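4.2 What people write down after practice

I went into the practice logs expecting numbers, and what I got was mostly grumbling (very useful grumbling!). The Corkari group left us 1,542 entries on learning to close a wound, and 837 of them mention tiredness somewhere. Sore thumbs, skipped lunch, a bad night before an exam – it's all in there. I coded every entry by hand in December and then did a second pass on 20 of them, mostly to see if I still agreed with myself. I did, except on what counts as "tired" versus "bored," and I've kept those as one code in Table 2. Entries typed into the Cendetti form ran longer than the paper ones, so I compare them separately in 4.3.

Figure 3. Instrument tips, close up in the first three; the last has two instruments over a tissue pad with a long cut.
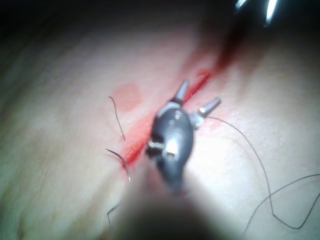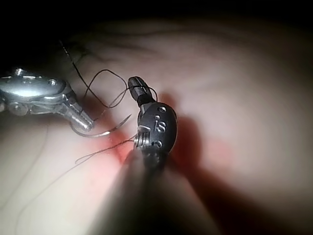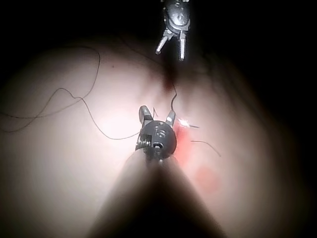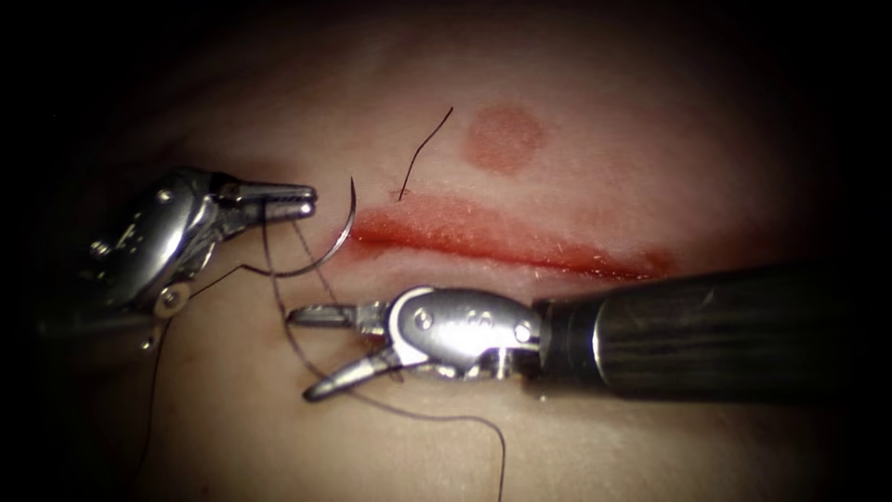
One trainee wrote back on my draft that the paper entries were short mainly because the box was so small, and that she'd often finished her sentence in the margin.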